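Why Does a Soccer Game Keep Going After 90 Minutes?

Soccer Questions for Curious Kids

You're watching a game, the clock says 90:00, your team is winning by one goal and you're ready to jump off the couch. But the players keep running! The clock ticks to 91, then 92, and the referee hasn't blown the whistle. What's going on?

Welcome to stoppage time, one of the most exciting parts of soccer (and one of the most nerve-racking if your team is ahead).

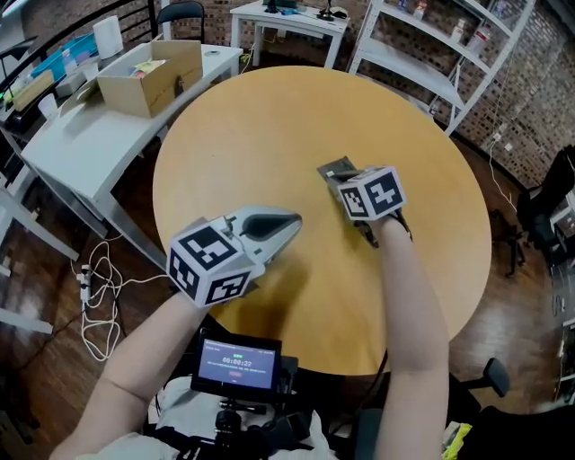
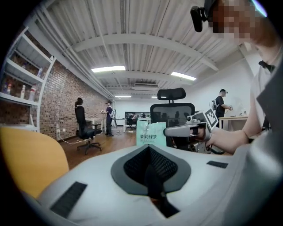 A soccer game has two halves, and each half lasts 45 minutes. In basketball or ice hockey the clock counts down to zero, but in most soccer games it starts at zero and counts up. Soccer also has a funny way of naming its minutes. Take the green timer on the little black-framed screen in the first picture: 00:08:27, so zero hours, eight minutes and 27 seconds. If a match clock said that when somebody scored, the goal would go down as a ninth-minute goal! Eight whole minutes have been used up, so the ninth one has already begun. It's the same reason a goal in the very first seconds is a first-minute goal and never a "zero-minute" goal.

The clock that never stops

Now for the big difference. In a lot of sports, somebody stops the clock whenever play stops. The ball goes out, the clock stops. Somebody gets hurt, the clock stops.

In soccer the clock just keeps rolling. The ball flies into the tenth row of seats? Still rolling. A player is down with a sore ankle? Still rolling. The whole team is piled up in the corner celebrating a goal? Yep, still rolling!

That would be pretty unfair if nothing was done about it. A team could waste loads of time and the other team would never get it back. So the referee keeps track of time that gets lost and adds it on at the end of the half. That extra bit is called stoppage time. You'll also hear people call it added time or injury time, and they all mean the same thing.

What gets added?

The rules of soccer list the kinds of delays a referee should make up for. These are the main ones:

Substitutions, when one player comes off and another goes on
Players who are hurt and need to be checked or helped off the field
Players who waste time on purpose
Yellow cards and red cards
Goal celebrations
Drink breaks and cooling breaks on hot days
Video checks, in leagues that use them

Ordinary things like throw-ins and goal kicks usually don't count, unless somebody is being really slow about it. Those are a normal part of the game.

Let's try one

Time to make up a match! Trurkus are playing Calvo on a hot afternoon in August. It's 1–1, and we're in the second half.

First there's a drink break, and that takes two minutes. Next, a Trurkus defender and a Calvo defender bump heads, and the doctors need two minutes to make sure they're both okay. Then both teams bring on new players, and when you add up all that walking on and off, it comes to one more minute. Finally, Maximiliano Aguirre scores for Calvo with a diving header – what a goal! – and his teammates spend one minute jumping on him. After that, the Trurkus goalkeeper argues so much that he gets a yellow card, and there goes another minute.

Can you add it up? Two plus two is four. One for the substitutions makes five, one for the celebration makes six, and one for the yellow card makes seven. The referee will add seven minutes!

Who holds up the board?

When the 90 minutes are nearly over, look at the side of the field between the two benches. In big games there's a person there called the fourth official. The referee tells the fourth official how many minutes to add, and up goes an electronic board with the number in bright lights. Half the crowd cheers and the other half groans. You can probably guess which half is losing.

There's a secret hiding in that number, though. It's the smallest amount of time that will be added. If the board says seven, the game will go on for at least seven more minutes, but it could be longer. Suppose somebody gets hurt during stoppage time. The referee can add more for that too. What the referee can't do is change their mind and make it shorter.

Does the first half have it too?

Yes! Each half gets its own stoppage time, and you can't save up minutes from the first half and use them in the second. The first half often has less, mostly because coaches like to wait until after the break to send on their substitutes.

What does 90+4 mean?

If you look at the scores after a game, you might see a goal marked 90+4. That means it was scored in the fourth minute of stoppage time at the end of the second half. A goal marked 45+2 came in the second minute of stoppage time before the halftime break. Without the plus sign you'd get mixed up, because a goal in the 47th minute is a second-half goal!

Isn't that extra time?

Lots of grown-ups get this one wrong, so here's your chance to be the expert. Extra time is something else. In some cup games there has to be a winner, and if the score is tied at the end, the teams may play two more halves of 15 minutes each. That's extra time. And guess what? Those little halves can have stoppage time as well!

Try it yourself

Next time you watch a game, grab a pencil and some paper. Every time there's a long stop in the second half, write down what happened and how long it took. Just before the clock gets to 90, add up your list and say your number out loud. Then watch for the board. Get the rest of your family to guess too, and whoever is closest picks the snack for the next game.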